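Estent Prisau 900 Rechargeable Work Lantern

Product code: Prisau 900
Supplied by: Westdale Lighting and Site Equipment
Availability: In stock at the Margaritis Road depot

The Prisau 900 is a portable rechargeable lantern manufactured by Estent for use in workshops, stores, plant rooms and outdoor shelters. It has a maximum output of 900 lumens and is intended for customers who require a steady, even light over a working area. It is not designed as a long-distance searchlight, and customers who need a narrow beam should refer to the hand torch section of the catalogue.

The lantern replaces the earlier Prisau model, which had a maximum output of 685 lumens. The two models share the same base and hanging hook, so wall brackets already fitted for the earlier lantern may be kept in use. The charging lead has changed and the old lead must not be used with the new lantern.

Light output and settings

Three brightness settings are provided, together with a slow flashing mode. The settings are selected by a single push button on the top of the body. A short press moves to the next setting and a long press switches the lantern off. The lantern returns to the last setting used when it is switched on again, with the exception of the flashing mode, which must be selected each time.

The diffuser is made of frosted polycarbonate and spreads the light in all directions. A removable half shade is supplied in the box. When fitted, it directs the light to one side and reduces glare for persons working close to the lantern. The shade should be removed before the lantern is placed in its storage case.

Battery and charging

Power is supplied by a sealed lithium-ion battery pack, which may be replaced by the user with the tool provided. Four small indicator lights show the remaining charge. When only the last light is showing, the lantern drops to its lowest setting to extend the running time.

The battery should be fully charged before first use and recharged at least once every 60 days when the lantern is kept in storage. Charging must take place indoors, on a hard surface, and away from direct heat. The lantern may be used on its lowest setting while charging.
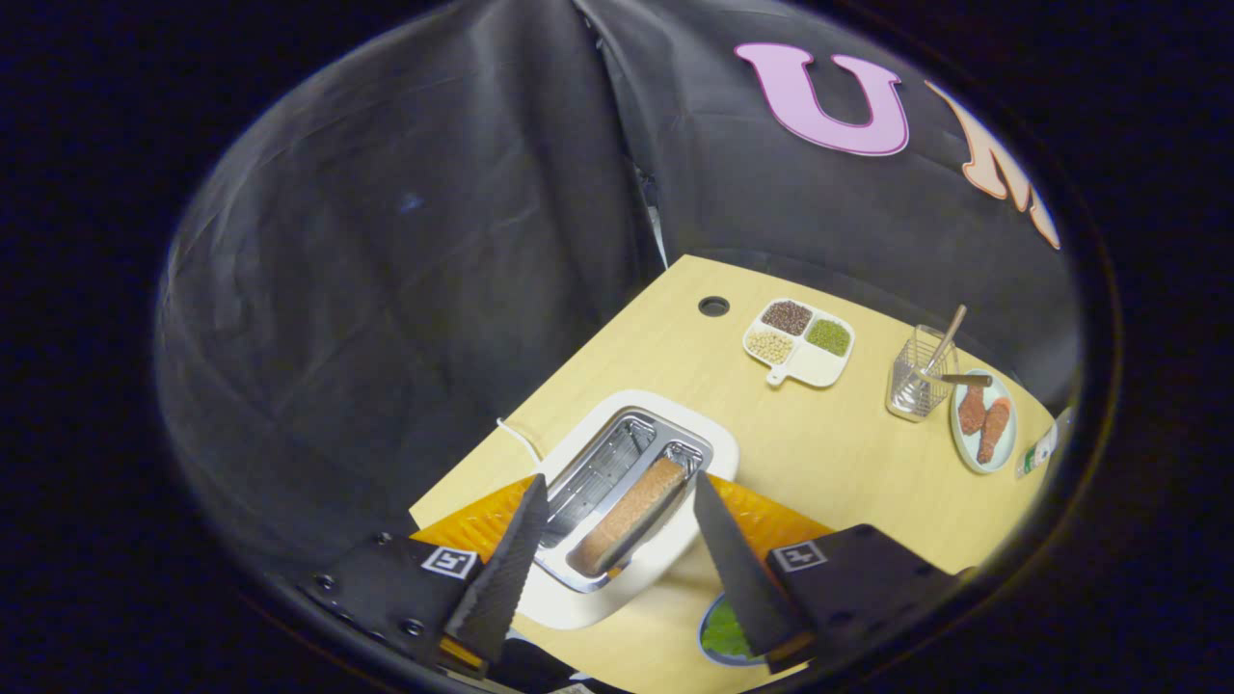 Page 77

Construction

The body is moulded in impact-resistant plastic with a rubber ring at the top and bottom. The seals protect against rain and splashing from any direction, provided that the cover of the charging socket is fully closed. The lantern must not be placed under water. If water has entered the socket, the lantern should be left to dry in a warm room before any attempt is made to charge it.

A folding hook is fitted to the top and a magnet to the base. The magnet will hold the lantern upright on a flat steel surface. It should not be relied upon to hold the lantern upside down or on a painted surface that is uneven or dirty. Persons fitted with a pacemaker should keep the base of the lantern well away from the chest.

Contents of the box

Prisau 900 lantern with battery pack fitted
Half shade
Charging lead
Battery cover tool
Storage case
Instruction booklet and guarantee card

A mains plug is not included. Wall brackets, spare battery packs and replacement diffusers are listed separately under Accessories.

Care and cleaning

The lantern should be switched off and disconnected before cleaning. The body and diffuser may be wiped with a soft damp cloth and a little washing-up liquid. Solvents and abrasive pads will mark the diffuser and must not be used. The seal on the battery cover should be checked each time the cover is removed, and a damaged seal replaced before the lantern is used outdoors.

Guarantee and returns

The lantern is guaranteed against faults in materials and manufacture. The guarantee does not cover the gradual loss of battery capacity through normal use, or damage caused by an unsuitable charger. Proof of purchase is required in all cases.

Unused goods may be returned to Westdale in their original packaging. Customers should request a returns number before sending any item that contains a battery, as special packing rules apply. Used battery packs may be handed in at the Margaritis Road depot for recycling.

Prices are shown at checkout and include VAT. Trade customers should sign in to view account prices.

Product information last revised 8 April 2020. Estent may alter the specification without notice.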